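How to Keep a Basketball Scoresheet (Without Losing Your Place)

If your kid plays rep ball anywhere near Kenora, sooner or later someone is going to hand you a pencil and point you to the chair beside the clock. I've been in that chair for 15 winters now, and I still remember how my stomach dropped the first time. It's a lovely job once you get the hang of it - best seat in the gym, and the coffee usually comes to you - so let me walk you through it the way Keith Haworth walked me through it, back when the Ulter tournament was still played in the old high school gym.

Before the game

Get there early and ask both coaches for their rosters. Write the players in numerical order, lowest to highest, with the surname first. Coaches will give you the list in whatever order it came into their heads, and it's well worth rewriting, even if you have to ask for a minute. When the ref calls a foul on number 10 you want your eyes to go straight there.

Ask for the starting five and put a small mark beside each one. Then print the team names at the top, home side on the left, and have the coaches initial their own list. I bring two sharp pencils, a pen in a second colour for the second half and an eraser that doesn't smear.

During play

Every basket gets written down twice: once beside the player and once in the running score. A two is a 2, a three is a 3 with a circle around it, and a free throw is an empty circle that you fill in if it drops. Do the running score first. If things get hectic (and they will, usually in the last minute) you can sort out the player's line from memory or ask the bench at the next whistle, but a missed number in the running score will haunt you all night.

For fouls, watch the referee's hands and wait for the full signal before you write anything. Say the colour and number back out loud so your partner on the clock can hear it. Team fouls get crossed off in their own row each quarter, and don't forget to let the officials know when a player reaches four.
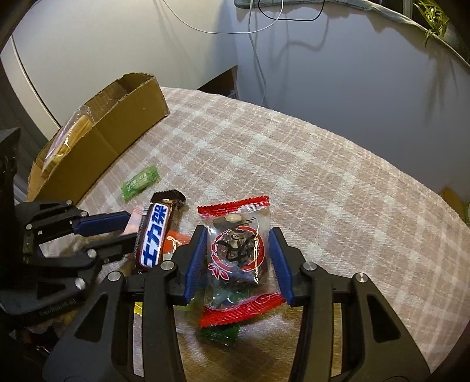 Time-outs are easy to miss, so write down the minute as soon as the horn goes. Friederike Oltmanns, who coached the Yammine girls for years, once got a whole extra time-out from me in a 49-all game, and she was kind enough to confess it afterward in the parking lot.

At the quarter breaks

Draw a heavy line under the last score for each team and check your total against the scoreboard. If they disagree, wave a referee over right then. Add up each player's line at half-time and again at the end, and see that it matches the running score before anyone signs.

The referees sign last. Hand the top copy to the winning coach, the next one to the other bench, and keep the bottom one for the league.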